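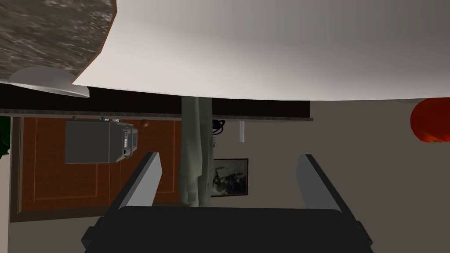
Progress report to the Dafis fund: upkeep of the Prollon cell, June

Dear friends at Dafis,

Thank you for your patience with us this spring, and for the kind note that came with the second payment. I am glad to say that the cell at Ustdale is in much better shape than when I last wrote, and that the simulated kitchen we use to try out its settings has been brought up to date along with it.

Most of the month went to the gripper. The old fingers had worn at the pads, so we fitted a new pair, reset the opening width and ran the homing routine until both sides closed evenly (it took us 6 tries, and a good deal of coffee). Didevholm sent the replacement bearings for the wrist joint a little later than promised, but they were the right ones this time, and the knocking we used to hear on the downward stroke has gone.

On the simulation side, we corrected the wrist camera angle in the model and rewrote the startup checks. Two of the household layouts still load with objects in odd places and will need to be sorted out before we lean on them for calibration.

Spending is within the budget you approved. We have 20 hours of technician time left, which I would like to put toward the cable run at the base, where the jacket is starting to crack. If you are happy with that, a short reply is all I need. You would be very welcome to come by and see the cell running any afternoon after 2.

With warm thanks,
Ginette Caron
Ustdale workshop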